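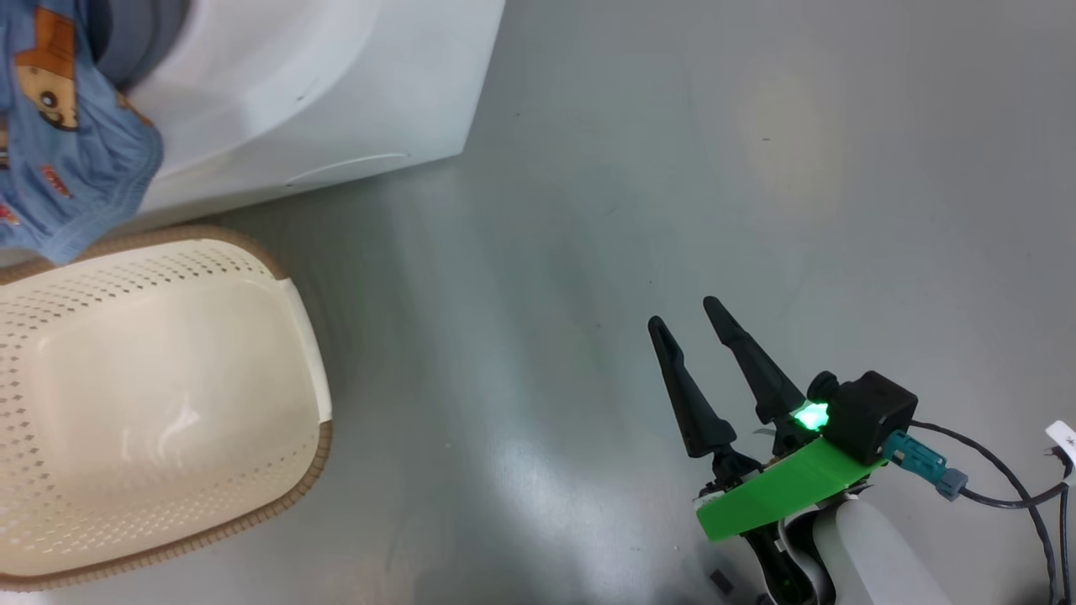

Plosport compare deux pinces pour le linge

Chez Plosport, l'essai des pinces a repris en juillet, et cette fois c'est la lessive qui sert de banc. Lave-linge à hublot, panier ajouré couleur crème, un vêtement bleu imprimé. Rien de plus. En lice, la pince de Wustau, doigts longs et fins, et celle de Saludo, plus large, plus lourde aussi - 565 grammes sans le câble.

Le programme prévoit 700 prises, réparties à égalité entre les 2 modèles, même bras, même contrôleur. Lachlan Henare, qui suit les essais, regarde surtout les bords de tissu et les ourlets. « Sur un cube, tout le monde y arrive. Sur un ourlet froissé, on voit tout de suite les écarts. »

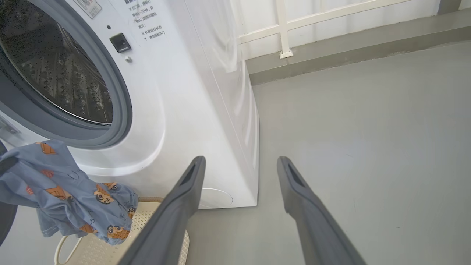

Autre point à l'étude, la caméra de poignet. Montée près des doigts, elle voit bien le hublot mais les reflets sur le verre teinté gènent encore le calcul de profondeur, dit Shayne Treloar, chargée du logiciel chez Plarico. Son équipe a repris les réglages d'exposition, traitement en jusqu'à 70 millisecondes par image. Trop lent selon elle, une version allégée est en préparation.

Pas de classement pour l'instant. Les chiffres par modèle seront publié une fois la série bouclée - Saludo demande déja un second passage avec des embouts plus souples.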